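Equipment Review: Sulell Tabletop Arm Package (single arm, two-finger gripper, wrist camera option)

Reviewed for the Kerr Technical Institute by Olga Echeverría, Office of Laboratory Planning

Summary rating: Recommended with conditions

The Institute was asked in April to advise on whether the Sulell package should be added to the list of approved purchases for teaching laboratories. The package covers installation, a mounting kit, operator training and a service agreement for an arm and gripper supplied separately. This review concerns cost, delivery and readiness of the room. Technical performance is treated in a companion report by Ignacio Urrutia.

Cost

The quoted price of the mounting kit is $842. The service agreement adds $700 per year and may be canceled at the end of any term. Both figures were confirmed in writing. Departments should note that the agreement covers labor and travel but excludes gripper pads, cables and any bracket altered after delivery. Hipólito Huenchumán, who prepared the budget, advises that a separate line be opened for these parts. The competing offer from Flandico includes pads but requires payment for two years in advance, and our purchasing rules do not permit this.

Delivery and installation

The kit arrived in seven days. Packing was sound and the parts list was accurate. The printed instructions are clear on mounting and weak on cable routing, which is left largely to the buyer. The supplier should be asked to provide longer cable ties and a routing diagram before any further order is placed.

Space and furnishings

The largest hidden expense is the room itself. Applicants tend to budget for the arm and overlook work surfaces, storage, backdrops and the ordinary objects needed for handling exercises. Soft toys, rope and similar household goods are inexpensive and serve well, but they require bins and shelf space. Floor area within reach of the arm should be included in the plan from the start.

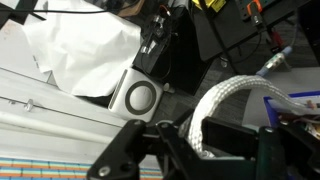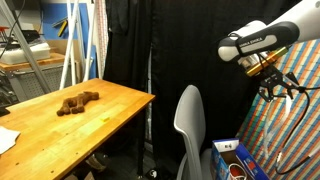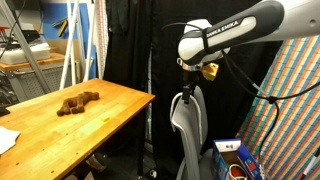

Braided rope held in the gripper (first picture); the arm near the wooden table and gray chair (second and third).

Training

Operator training is limited to one morning for up to two people. Patricio Iturra attended on behalf of the teaching staff and found the content suitable for beginners, although little time was given to routine inspection. Departments with more operators should request a second session when placing the order, as later bookings are charged at a higher rate.

Conditions of approval

Approval is granted for single-arm installations only. Each request must include a floor plan, a list of furnishings and a named person responsible for spare parts. Requests for the Tristeo extension rail will be considered separately once a firm price has been received. Questions on the budget form should be directed to Horacio Urrutia in Purchasing.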